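Bench Technician, Desktop Teardown (with robots)
Iltix, Pestthorpe site
Posted 1/8/21

Iltix takes retired office computers apart and sells on whatever still has some life in it. We used to do this entirely by hand, with screwdrivers and a shared radio. Now we have arms on the benches, and the job has changed enough that the old ad no longer describes it.

What you'll do

Open cases, unhook whatever cable has wandered across the board, and set each machine up for the arm. Teach the arm new layouts. Step in when it meets a latch it has opinions about. Log faults in Musent, our tracking system, in words the next shift can use.

What you won't do

Pull 400 memory sticks a week with your own thumbs. We had 18 people doing that and we still have 18 people, though their wrists complain less and their vocabulary has suffered.

What we need

Comfort around the inside of a desktop PC. Patience. No coding -- we'll train you for 30 days on full pay. Shifts are fixed, and the radio stays.
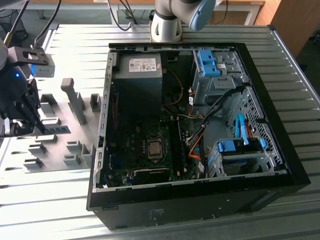 Cristóvão Matos would like applicants to know that the arm is quicker than he is on a good day, that he misses chatting across the bench, and that he wouldn't go back to doing it all by hand.

To apply, send a resume and a short note about something you once took apart to Zulkifli Wattimena at the Pestthorpe front office. Putting it back together is not required.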